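Aisling Ó Flaithearta
2 min read

1/ Second week with the Asley teardown kit on loan from Fastach. It is sold to refurbishers who pull parts out of office desktops. Notes so far, mostly on the gripper and the software.

2/ The kit is a two-finger gripper, a wrist camera, a fixture tray and a license for the task editor. You supply the arm and the table.

3/ Setup took one afternoon. The manual has the tool offset in the wrong units on page 27. Nele Rathjen at Fastach confirmed it and sent a corrected sheet.

4/ Firmware 2662 fixes the dropped wrist feed. Do not start on the older build.

5/ Cards are harder than drives. A drive in a caddy gives the fingers something square to close on. A card is thin, and the pull has to stay in line with the slot or it binds. I set approach speed to 200 in the editor (its own units, undocumented) and left it there.

6/ Tray positions are taught by hand, one at a time. There is no import from CAD. Bakari Rashidi asked about this on my last thread – still no.

7/ Wrist view with a card between the fingers, then the bench view with the tower on its side and the tray to its left. 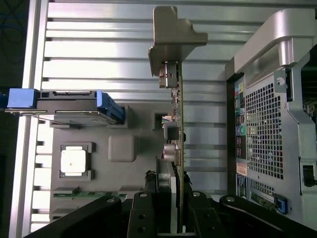
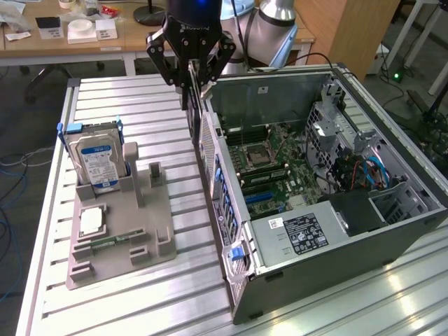
8/ Error reporting is thin. Code 1918 covers both a lost grip and a force limit, and the log does not separate them. I have asked for two codes.

9/ Pricing is per arm, per year, with the tray extra. For a shop that sees one or two chassis models all day I would consider it. For mixed intake, teaching time will eat the gain.

10/ Force settings next, once the loan extension is signed.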